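Category: Table Covers & Work Surfaces / Felt

Murton Felt Table Cover, Dark Green

The Murton is a fitted felt cover for rectangular work tables. It gives a plain, soft surface for folding, sorting, pressing by hand and laying out small textiles. The color is a deep teal-green with no printed grid, logo or border, so the edge of a towel or napkin is easy to follow against it. Light and mid-tone cloth shows best. Navy and black goods are better handled on the gray version.

The surface has a slight nap. Looped fabrics such as terry grip it a little and stay where they are put, which matters most on diagonal folds, where the long side tends to creep while the second corner is brought over. Smooth cottons slide more and may need a hand on the near edge. The back corners are rounded to suit tables with a radiused top.

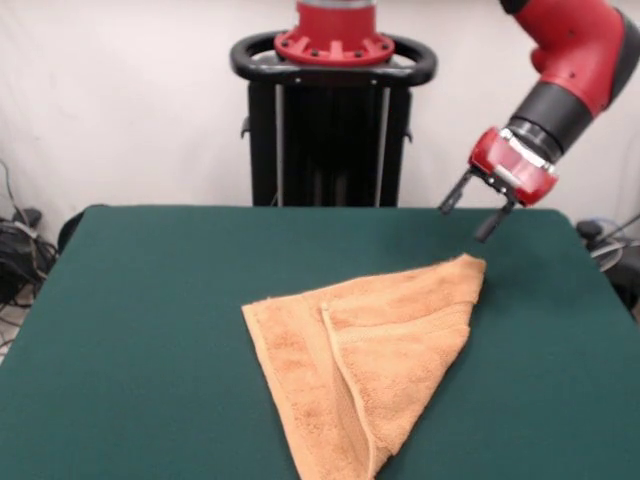 Terry should be folded with the woven border kept straight. The border is flatter than the looped area and takes a crease differently, so a fold that crosses it at an angle will leave a ridge. Smooth the ridge outward from the crease with the flat of the hand. Do not iron on the cover.

Specifications

Item no.: 3744
Shape: rectangular, rounded back corners
Finish: soft, unmarked
Color: dark green
Attachment: hook strip on the underside, 13 strips supplied
Pack: 2 covers

Care

Vacuum with a brush head or use a lint roller. Terry sheds when new, and loops left in the nap will show on the green. Blot spills with a dry cloth and let the cover dry flat. Machine washing will shrink it. Slight pilling at the front edge is normal and can be trimmed with a fabric shaver.

Ordering

The Murton replaces the Ukum cover, which used a thinner felt and square corners. Hook strips from the Ukum fit the Murton. For tables with a raised rim, order the James cover instead. Custom sizes are cut to order and cannot be returned. Send the table length, width and corner radius to Wagner Sales at Wolano before ordering. Stock sizes ship from April.

319 shares | 2 comments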